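Field Offices > Security and Access > Inspection Checklists

Site Safety Checklist: Ceasefire Liaison Office, Luststead
Date of inspection: 24/03/2023
Completed for: Clundance Mediation Support

1. Perimeter and entry
Vehicle barrier raised and lowered under power and by hand: Pass
Visitor log complete, with delegation and time of arrival: Fail
Comment: Entries for the Zikia delegation record arrival only. Departure times must be entered before the log is closed each evening.

2. Separate access for the parties
Two entrances open and staffed: Pass
Waiting rooms out of sight of each other: Pass
Comment: The screen in the east corridor meets the terms agreed in August. It should not be moved without notice to both delegations.

3. Meeting hall
Posted occupancy limit of 105 displayed at both doors: Fail
Comment: Sign missing at the north door. Replace within 7 days.
Emergency exits unlocked during sessions: Pass
Interpreter booths tested on both channels: Pass

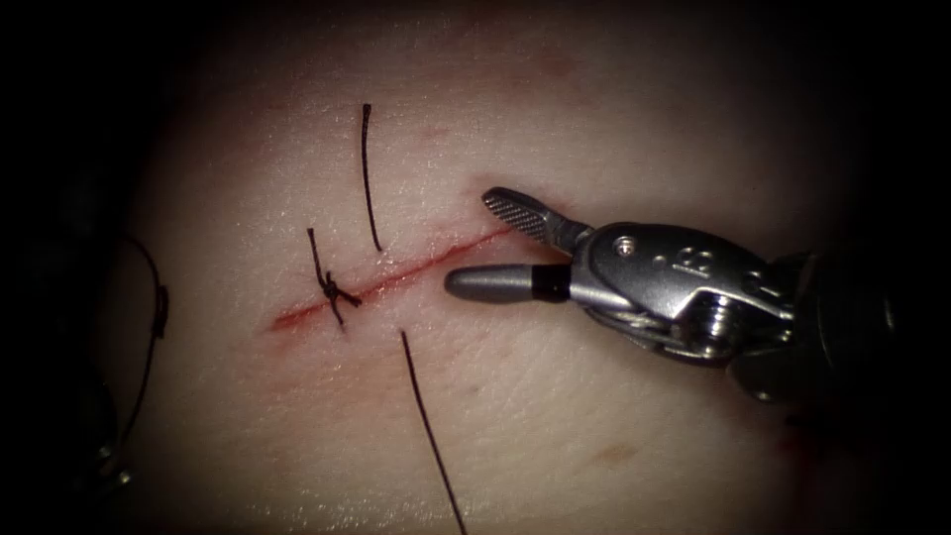
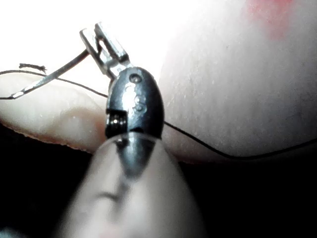 Top: sutures across an incision. Bottom: small metal clasp, close view.

4. Shelter and evacuation
Shelter reached from the hall in under 5 minutes: Pass
Drinking water held, 2,000 liters: Pass
Evacuation route to the Trương bridge agreed with both sides: Pending
Comment: One delegation has accepted the route in writing. The second has asked that its own escort lead the convoy. The question is referred to the head of mission and no drill is to be held on this route until an answer is received.

5. Communications
Hotline to each military command tested: Pass
Backup radio charged and labeled: Pass
Comment: The call sheet beside the hotline is out of date. The old sheet is to be shredded when the new one is posted.

6. Records
Draft texts locked away after each session: Fail
Comment: Marked copies of the prisoner exchange annex were left on a side table. This was also noted at the previous inspection. The office must confirm in writing who holds the cabinet key.

Overall result: Conditional. Sessions may continue. Items marked Fail are to be corrected and reported to the Security and Access desk; item 4 remains open.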